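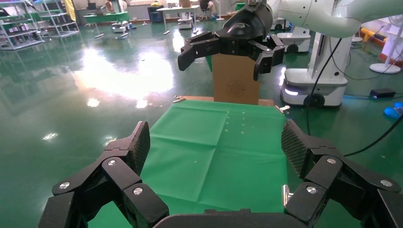
Padmavathi Namboodiri 读完上一期报告以后回信说，她最关心的问题报告里没有写清楚：一个旧纸箱再用一次，到底是谁省了钱，是寄货的人，收货的人，还是只有我们自己的报表好看。她还说，如果商户为了还一个空箱子要多走一段路，那么这个箱子对他们来说已经不便宜了。

这个意见我认为是对的，所以本期报告的写法和上期不同。我先写商户每天遇到的事情，然后写纸箱本身，费用放在后面。上期用很多篇幅介绍的宣传活动，这次只有一小段。

项目名称：Jitunlow 纸箱循环使用项目
执行单位：Nelix
资助单位：Clanell
报告人：Neelam Grewal
报告范围：从上期报告到五月底

一、目前的情况

参加项目的商户现在有12家。上期报告时写的是“有意向的商户”，这个说法比较宽，有的店只是口头答应过一次。这次我只计算已经签了借用单、并且至少寄出过一批货的店。卖干果的店最多，其次是卖陶器和卖布料的。还有一家旧书店，它寄出的箱子不多，但是箱子都很重，对我们了解纸箱的承重很有帮助。

本期一共发出纸箱287个，收回来174个。这两个数字都按照登记本计算，一个箱子如果发出两次，就登记两次。没有收回的箱子，一部分还在收货人那里，一部分已经坏了，还有一部分我们不知道在哪里。最后这一种情况让我不太满意，我在第四部分会详细说明。

Kaushik 货运同意在回程车上帮我们带空箱子，不收钱，条件是箱子必须压平、捆好、放在装货口的左边。司机没有时间等人。开始的时候有几家店把没有压平的箱子放在门口，司机就没有带走，店主以为是司机忘记了，打电话来抱怨。后来我们在借用单上加了一行大字，问题就少了很多。

二、纸箱从哪里来，怎样挑选

我们使用的箱子几乎都是别人用过一次的。主要来源是镇上的超市和一家文具批发店，他们每天下午拆货，拆完以后把纸箱堆在后门。以前这些纸箱当天就卖给收废纸的人。现在我们在下午四点以前去挑，挑剩下的仍然卖给收废纸的人，这样没有人的收入减少太多。收废纸的师傅起初对我们有些冷淡，后来看到我们拿走的只是一小部分，态度就好了。

挑选的标准改过两次。第一次的标准只看外表，要求没有破洞、没有水印。用这个标准挑来的箱子看上去很整齐，但是装上陶器以后，有的箱底会往下弯。原因在于纸板的里层已经软了，从外面看不出来。第二次的标准加了一个动作：用两只手的拇指按住箱底的四个角，如果纸板回弹很慢，就不要。这个办法是卖陶器的店主教给我们的，她说她母亲买箱子的时候就这样按。

现在用的是第三个标准，也就是在前面两个标准以外再分用途：

硬的双层箱，给陶器和旧书。
单层但是边角完整的箱，给布料和成衣。
装过食品而且没有味道的箱，给干果。
装过洗涤用品的箱，无论多么好，都不给食品店使用。

最后一条是吃过亏以后写上去的。有一批葡萄干到了收货人手里，收货人说有肥皂味。店主赔了钱，我们也向店主道歉，并且从项目的杂项里补偿了一半。这笔补偿在费用部分有说明。

大小的问题比我预想的麻烦。超市的箱子尺寸非常多，同一天可能拿到很多种，捆在一起的时候高低不平，路上容易散开。我们试过只保留少数几种尺寸，结果旧书店几个星期都没有合适的箱子。现在的做法是大、中、小三类，每一类允许有一点差别，捆的时候把大的放在下面。这个做法不精确，但是司机和店主都能接受。

三、胶带、标签和旧字

一个箱子能用几次，胶带的影响很大。普通的透明胶带粘得很牢，撕下来的时候会带走纸面，撕过两次的地方就不能再粘了。我们请商户改用纸胶带，用水润湿以后粘上去，下一次直接在上面再粘一层，不需要撕。缺点也有：粘的时候手会湿，要等一会儿才牢固。干果店在中午很忙，店员不愿意等，所以他们仍然用透明胶带。我没有坚持。我请他们每次都把胶带贴在同一条中线上，不要贴在边角，这样损坏至少集中在一个地方。

旧标签的处理也花了不少时间。快递的面单上有收货人的姓名和电话，如果不去掉就再寄出去，是对别人不负责任。开始我们用黑笔涂，涂完以后斜着看还可以看见字。后来改为贴白纸，白纸上印着我们的循环标志和一个很大的空格，空格里写新的地址。好处是快递员不会看错，坏处是每个箱子多用一张纸。

循环标志的设计改得很简单，只有一个圆圈，旁边有几个小格子。每用一次，商户用笔在一个小格子里打勾。我原来希望用可以扫描的编号，这样能知道每个箱子去过哪里。试用了不久以后，我发现店员忙的时候不扫，晚上想起来再补，补的内容又常常是错的。打勾比较慢，也比较土，但是打过勾的箱子我可以相信。

有一位布店的店主对标志有不同的意见。她担心顾客收到旧箱子会觉得店里小气。我建议她在箱子里放一张小卡片，写明箱子是循环使用的。她自己写了卡片，句子比我写的好得多：“这个箱子已经出过门，路比较熟。”别的店也向她要了这句话。我把它抄在这里，希望 Clanell 以后做材料的时候可以先问她是否同意使用。

四、没有回来的箱子

我先说明我们怎样收箱子。本镇和附近的收货人可以把空箱子交到任意一家参加的店，店里攒够一捆就通知 Kaushik 货运。远的收货人大部分是小零售店，他们和我们的商户有长期来往，所以空箱子可以等下一次送货的时候交给司机。个人买家住得远的，我们不要求归还，只请他们自己继续使用或者卖给当地的废品站。

问题主要出现在第二种情况里。小零售店收到箱子以后，觉得这个箱子很结实，就留下来装自己的东西。我去过其中的两家。一家把箱子放在柜台下面装塑料袋，另一家把箱子给了隔壁卖鞋的人。他们都很客气，也都知道箱子应该还，只是没有觉得这件事很急。我能够理解。从环境的角度看，箱子留在那里继续被使用，也没有浪费；可是从项目的角度看，我不能把它算作收回。我和同事讨论以后决定，登记本上增加一栏，叫做“留在当地使用”，只有我们亲眼看到或者店主明确告诉我们的，才可以写进这一栏。

押金的办法也讨论过。旧书店和陶器店赞成押金，干果店反对，理由是他们的客户习惯于月底结账，多出一项很小的押金会把账弄乱。我没有在本期实行押金。作为代替，我们请商户在送货单的最下面写一句“请把空箱压平交给司机”。这句话很普通，效果我还不能判断，要等到下一期。

雨季的影响也要提前考虑。五月底下过几次大雨，有一捆箱子放在门外的屋檐下，靠近地面的几个都吸了水。店主把它们晒干以后交回来，看上去没有问题，用拇指一按就知道不行了。我们把这几个箱子剪开，做成隔板，放在陶器之间。以后各店的箱子要放在室内，或者下面垫一层木条。 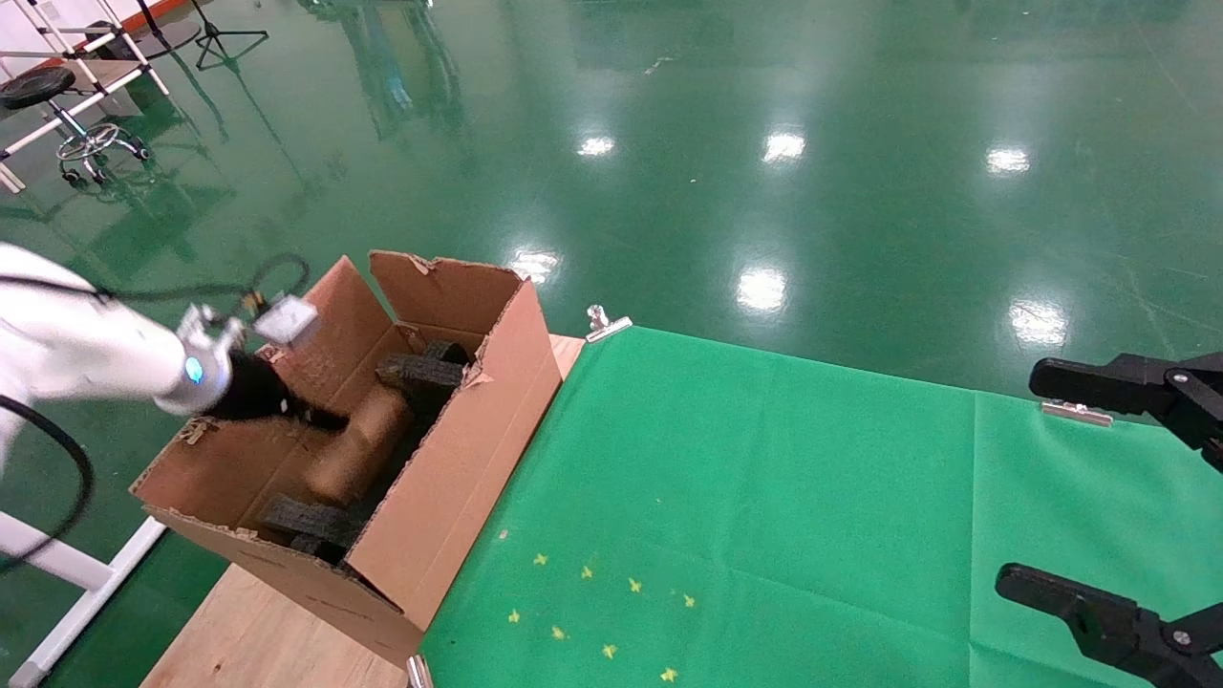
五、商户的意见

我在五月和每一家商户都谈了一次话。谈话没有用问卷。上一次用问卷，大部分店主在所有的问题后面都选择“满意”，这样的结果对我们没有什么用处。这次我只问三个问题：最近一次打包的时候，有什么地方不方便；如果项目明天停止，您会怎么做；有没有什么事您想让资助单位知道。

关于第一个问题，说得最多的是存放。镇上的店面很窄，纸箱即使压平了也要占一面墙。有一家干果店把箱子立在冰柜后面，拿的时候要先把冰柜推开。他们希望我们每次少送一些，送得勤一些。这个要求我们可以做到一部分，因为送箱子的三轮车本来每天都经过那条街，但是停车的时间会变长，骑车的人有些不愿意，我正在和他商量。

其次是折叠。旧箱子的折痕有的已经松了，有的方向不对，打包的时候要用膝盖顶住才能合上。年纪大的店主觉得累。陶器店的女儿想出一个办法，先把纸箱底部朝上合好，粘完以后再翻过来，这样不用弯腰。我请她给另外几家店的店员演示了一次，大家都学会了，只有旧书店的店员觉得自己的办法更快，继续按照自己的办法做。

关于第二个问题，回答很不一样。有的店说会继续用旧箱子，自己去超市要。有的店说会马上回到新箱子，原因是新箱子可以打电话订，到货的时间固定，不需要想。还有一位店主想了很久，然后说，他会继续把收到的箱子留下来，但是不会再去登记。我觉得这个回答很诚实，也让我知道登记对商户来说仍然是一个负担。现在登记一次要写四项内容，我打算减到两项：日期和数量。尺寸和用途由我们在仓库里补写。

关于第三个问题，布店的店主希望资助单位的人来的时候不要一次来很多人，她的店站不下。旧书店希望知道项目还有多久，这样他可以决定要不要再买新箱子。我回答说目前的协议到下一期报告结束，之后的安排还没有定。他对这个回答不太满意，不过我也不能给他别的回答。

Kaushik 货运的调度也提了意见。他说捆箱子的绳子种类太多，有麻绳、塑料绳，还有用旧布条的，布条在车上会松。他建议统一用一种宽的棉绳，可以反复使用，并且愿意帮我们把绳子带回来。棉绳已经开始使用，丢失比较少。有一家店很喜欢这种绳子，想向我们买，我们暂时没有卖。

六、省钱的问题

现在我来回答 Padmavathi Namboodiri 的问题。

对于寄货的商户，省的是买新箱子的钱，多出来的是折叠、登记和存放的时间。大箱子的新箱价格比较高，所以寄大箱的店，例如陶器店和旧书店，省下来的钱比较明显，店主自己也这样说。小箱子的新箱价格很低，用旧箱子几乎没有好处，如果再加上时间，可能还要亏一点。干果店参加项目，主要的理由是有几个老客户喜欢这样的做法，另外超市旧箱的厚度比他们以前买的便宜新箱要好。

对于收货的小零售店，以前的空箱子可以卖给废品站，得到很少的一点钱。现在请他们还给我们，这一点钱就没有了。上期报告没有提到这件事，是我的疏忽。这笔钱虽然少，但是它确实从他们那里转移到了我们的商户这里。有一位收货人很直接地对我说，他还箱子是给司机面子。我认为下一期应该给收货人一些回报，形式可以很简单，比如还够一定数量的空箱，下一次送货送一卷纸胶带。

对于 Nelix，项目没有产生收入，支出主要有以下几项：

三轮车的租金和骑车人的工资；
仓库一角的租金；
纸胶带、白纸、棉绳；
对干果店那批葡萄干的补偿。

前三项都在预算以内。补偿一项预算里没有，我从杂项中支付，已经附上店主签字的收条。以后如果再有类似的赔偿，我希望事先有一个规则，而不是每次由我临时决定。

仓库的一角最多可以放400个压平的纸箱，再多就会挡住隔壁租户的门。五月中旬有几天超市给的箱子特别多，我们差一点就放不下了，只好请骑车的人多跑一次，把一部分送到愿意多存的陶器店。那位隔壁租户一直很有耐心，但是我不想考验他。

七、宣传和学校

本期只做了一次公开活动，在镇上的小学，时间是一个上午。孩子们用坏箱子的纸板做了笔筒和房子，老师讲了纸从哪里来。活动很热闹，家长也来了一些。我原来以为会有家长愿意在自己的店里参加项目，后来没有人联系我们。学校倒是提出，每个学期发新课本以后有很多箱子，可以给我们。课本的箱子是双层的，尺寸也一样，旧书店听说以后非常高兴。所以这个活动的收获和我们计划的不一样，我把计划里的目标和实际的结果都写在附表里，没有修改原来的目标。

本期没有印新的宣传单。上期印的还剩下不少，背面是空白，我们用来写登记。

八、人员

骑三轮车的人换过一次。前一位回老家照顾父亲，新来的一位对镇上的路很熟，但是不认识店主，头几天送错过两次。现在已经没有这个问题。挑选纸箱的工作由两位同事轮流做，她们要求在仓库里有一张高一点的桌子，这样检查箱底的时候不用一直低着头。桌子已经换了。手套也买了厚一些的，纸板的边很容易割手，尤其是冬天的旧纸板，又干又硬。

我自己用在登记和写报告上的时间仍然偏多。把纸上的记录抄到电脑里，每个星期要占用一个下午，抄的时候还会发现同一家店的名字有几种不同的写法。我已经给每一家店定了一个统一的写法，打印出来贴在登记本的封面里。

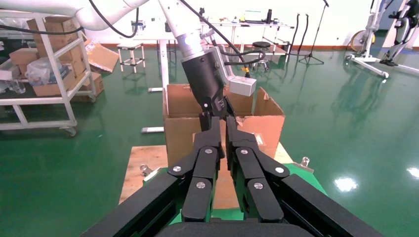 图三　五月，工作间

九、本期没有完成的工作

按照计划，本期应该完成一份关于纸箱使用次数的小结。我没有完成。现有的记录只能告诉我们一个收回来的箱子被打过几次勾，但是坏掉以后被商户直接扔掉的箱子，我们没有记录。如果只计算收回来的箱子，得到的平均次数一定偏高。我不愿意把这样的数字写进报告。从下一期开始，我们请商户把坏箱子上有标志的那一小块纸剪下来，放在一个信封里，由骑车的人收走。布店已经开始这样做了。

与邻近乡镇的合作也没有进展。对方的负责人很感兴趣，我们见过面，也看过他们的市场。那里的商户大部分寄鲜菜，用的是塑料筐，纸箱的需要不大。我建议暂时不再继续，把时间用在 Jitunlow 本地。

雨季存放的办法只完成了一半。木条已经分给几家愿意使用的店，另外几家说店里实在没有地方放。对这几家，我们准备在雨季里少送、快送，一次只送够两三天使用的箱子。

十、下一期的安排

登记内容从四项减为两项，新的登记本已经在印刷，到货以后马上更换。

在旧书店试用学校的课本箱，请店员记录每一种箱子能装多重的书而箱底不弯。为了安全，书店自己提出先用本镇的订单试验，不寄到远处。

给收货人的回报，先在来往最多的几家零售店试行。用什么东西做回报，还需要听他们自己的意见。纸胶带是我的想法，他们也许更需要别的。

挑选纸箱的方法写成一页纸，配上手绘的图。文字尽量少，因为新来的店员有的不习惯读长的说明。这一页纸写好以后，会先请陶器店的店主看一遍，确认用拇指检查的方法没有画错。

棉绳再买一批，颜色和现在的不同，用来捆大号纸箱，司机从远处就能分清。

十一、请 Clanell 答复的事项

第一，食品受损以后的赔偿规则。我建议由项目承担一半，每次都要有店主和收货人双方的说明。如果 Clanell 认为赔偿应该完全由 Nelix 承担，也请告诉我们，我们需要重新考虑是否给食品店提供箱子。

第二，“留在当地使用”的纸箱，能不能作为项目的成果计算。我倾向于单独列出，不与收回的箱子相加。

第三，预算中印刷宣传单的那一部分没有用完，希望可以改为购买木条和棉绳。数额不大，明细在附表的第二页。

第四，来访的时间。店主们最方便的时间是上午十点到十一点半，这时候第一批货已经寄出，午饭的客人还没有来。如果来访的人比较多，请分成两组，其中一组可以先到仓库。

附表、登记本的复印件和葡萄干补偿的收条与本报告一起寄出，装在一个用过的中号箱子里，标志上已经有几个勾。请 Clanell 收到以后把箱子压平，下次 Kaushik 货运送件的时候交给司机。

Neelam Grewal
Nelix，Jitunlow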